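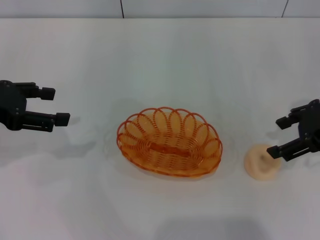 **Student white worktop, for desk or craft room**

The Student is our simplest worktop and the one we sell most in Nollport. It comes as one piece, with a matt white surface on both sides, so you can turn it over after some years of use.

The top is 30 mm thick and weighs roughly 20 kg. We advise that two people carry it up the stairs. It can stand on our Ursu legs - these are sold separately - or on any trestles you have already at home.

**Care**

Clean with a soft cloth and a little washing-up liquid. Pencil and most inks come away easily, but please do not use scouring powder, it makes the surface shiny in places. Hot pots need a mat.

**Sizes and delivery**

- Length 200 cm, other lengths cut to order
- Edges: straight or lightly rounded
- Holes for cables: on request, please send us a drawing
- Guarantee: 2 years

Delivery in Nollport and Monside is included in the price. For other towns please ask us before you order. Tops which are cut to your measure cannot be returned, so kindly measure the room twice, also the door.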